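Folding laundry on the bed: how do I get it flat, and does a busy bedspread make it harder?

posted by quiltcorner_nolau

Hi all! I moved into a 900-square-foot place in Nolau in January and I finally have a bed I love, with a patchwork bedspread that has paisleys, medallions, little dashes, the works. It makes me happy every time I walk in. The apartment has no laundry room and no real table, so the bed is also where all my folding happens.
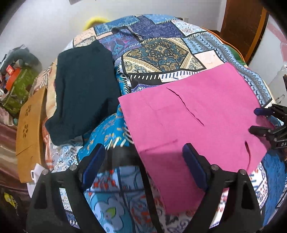
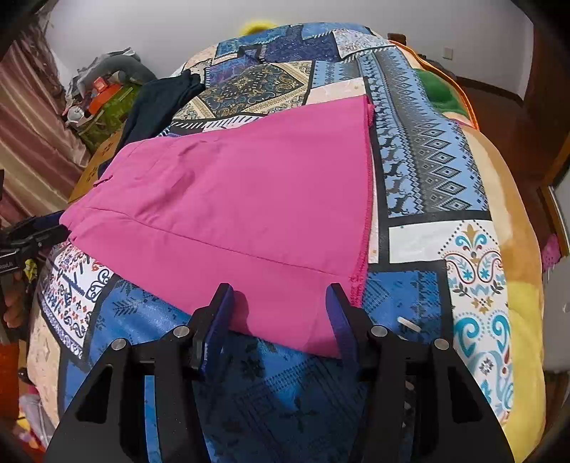 I've gotten really into folding this winter (who knew!) and I want to do it properly. My trouble is with two kinds of things. Knits come out as a lumpy rectangle no matter how I start, and they slump as soon as I pick them up. Thin, smooth stuff goes the other way: lovely and flat while it's on the bed, then the bottom edge slides off to one side when I make the last fold and I'm left with a corner poking out.

My mattress is soft and has a bit of a crown in the middle, so nothing I lay down is on a truly level surface. The pattern throws me off too. Half the patches run straight and half run on the diagonal, so when I try to line up a hem with "the bed" I end up lining it up with a printed stripe that is going somewhere else entirely.

The drawer all this has to fit into is 17 inches wide on the inside, and I would love to stand things on edge in two rows. Right now I get one and a half rows and a heap.

So, do I need a folding board? Should I give up on the bed? I'd much prefer to keep folding there — the light is nice and I can put on music and spread out. All tips welcome, including the very basic ones. I taught myself from scraps of advice and I'm sure there are holes.

salau_suds

Oh, I love this! Bed folders unite. Please don't give up on it, you have the biggest folding surface in the house and you can make it work beautifully.

Start with the surface. Pull the bedspread tight from the foot end before you begin and smooth it toward the corners with your forearms. That takes care of the small ripples. For the crown in the mattress, stop folding in the middle! Move down to the foot or over to one side where you can stand close, and work in a patch no bigger than your arms can reach without leaning. Leaning on a mattress makes a dip, and the dip is what drags your fabric sideways. If you kneel on the bed to fold, that's the whole mystery solved right there.

Next, the pattern. Try a plain bath towel. Lay it flat, square to yourself, and fold on top of it. You get a calm background and a straight edge, plus terry cloth has enough grip to hold thin fabric still. When you're finished, the towel gets folded last and goes on the pile. I've done this for years and it still pleases me.

For smooth pull-on pants, this is my order:

Hold them up by the waistband and give one good snap downward.
Lay them on the towel, then fold one leg over the other with the seams together.
If the seat makes a point sticking out, tuck that point in so the long side is straight.
Bring the hem up toward the waistband, but stop an inch or so short.
Fold in half, and in half again if your drawer is shallow.

That inch is the trick for the sliding edge. Every layer has to travel around the fold, so if you match the ends exactly on the first go, something sticks out by the last one. Leave it short and the ends creep together by themselves. It feels wrong the first few times and then you'll do it without thinking.

Also, run the side of your hand along each fold, away from you, before making the next one. One pass is enough. Have fun with it!

basketcase_flanderness

just roll everything. I roll shirts, pants, towels, whatever, no board needed and you can do it on any bed. takes no time at all. rolls go in the drawer side by side and if one comes loose you roll it again

ok the one thing I don't roll is big sweaters, they get as fat as a loaf of bread

woolandwindow

So glad to see a question about knits, they're my favorite thing to fold! The answer above mine is right about big sweaters. I'd go further and say that any knit with some fuzz or texture wants fewer folds than you think. Each one traps air and makes a hump, and by the fourth you have a pillow.

Here is how I do mine, also on a bed, also with a bedspread that has far too much going on.

Lay the sweater face down and pat it into shape first. Don't snap it the way you would with woven pants, because knits stretch under their own weight. Use flat hands and work from the middle out toward the side seams. Bring the sleeves straight across the back, one over the other, so they make a single even layer from side to side. Most lumpy sweaters are lumpy because both sleeves were folded down the center and ended up stacked in a ridge. Then fold the sides in only if the sweater is wider than you want, and fold the bottom up once. Press gently with your palms to let the air out. Fold once more, and stop!

For picking it up, slide one whole hand underneath and keep the other on top. If you pinch it at the edge, the far end will droop and you'll lose your shape on the way to the drawer. I carry them like a tray of cookies.

About your 17 inches: two rows means each row gets a little under half of that, and you'll want some room for your fingers. I'd aim for pieces that are 8 inches across. Cut a strip of cardboard to that length and keep it by the bed. Lay it on the garment as a guide before you fold the sides in, then slip it out. It does most of what a folding board does and you can store it inside a book.

I wouldn't stand your heavier knits on edge, though. They sag between their neighbors and come out with a bend across the front. Stack those flat at one end of the drawer and let the thin things stand in rows beside them. You may end up with one full row and one short row with a stack next to it, which still beats a heap by a mile.

On the board question, I bought one from a household shop in Mendonça and it's fine for T-shirts. It was too stiff on a soft mattress and kept tipping toward me. It lives behind the wardrobe now.

One last thing, and it's more joy than advice: sort by color before you start. Put the brights on one side and the darks on the other. On a patterned bedspread it really helps you spot the next thing to pick up, and a navy sock on a navy patch can hide from you all afternoon. Ask me how I know!

Related in Laundry and Linens

How do I keep a soft mattress from dipping on one side?
Best way to fold a fitted sheet without help
Washing a cotton patchwork bedspread for the first time
Drawer dividers from shoeboxes: share yours
Pilling on sweaters, comb or shaver?
Where do you fold if you have no table?

Contact us | House rules | © Home Help Community | Back to top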